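Wornness: notes on the dataset, and on us

Hi, I'm Petronella Xaba. I look after Wornness, and I'm writing this README in the first person because the last one was so dry that people kept emailing me instead of reading it!

What's in it
2,151 recordings of ordinary soft-goods handling: turning cushions, pressing down edges, shifting padded things around a table. All of it was collected by people holding a gripper in their own hands. The recordings come in 2 folders, "first_pass" and "redo". Start with redo, please (first_pass has some labels I'm still fixing, sorry).

Why we made it
Revau, where I work, refurbishes seat cushions, and the plan is for an arm to take over the flipping and squaring-up. Kleinschmidt is building the arm. My coworkers on the cushion tables asked for a say in how it learns, so they did most of the recording themselves, and they argued plenty about what counts as a good flip.

What changed for people
Wrists hurt less on recording days, but there's more sitting and more screen time, and a few folks really miss the rhythm of the old job. Pay grades moved up for anyone who checks labels. I pushed hard for that! What we still don't have is a clear answer on who gets retrained first, and I'd like one before January.

Using it
Load it with the Wondix reader, version 2 or later. Older ones choke on the timestamps. If you only want a quick look, grab the 500-clip sample first, it's much kinder to your disk. Please don't use any of this to score individual workers. We promised them that, and it's in the license too.

Found a bad label? Send me the clip name and what you think it should say.
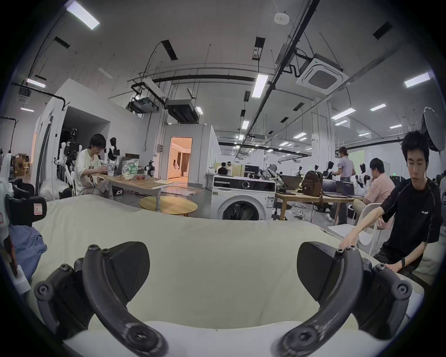
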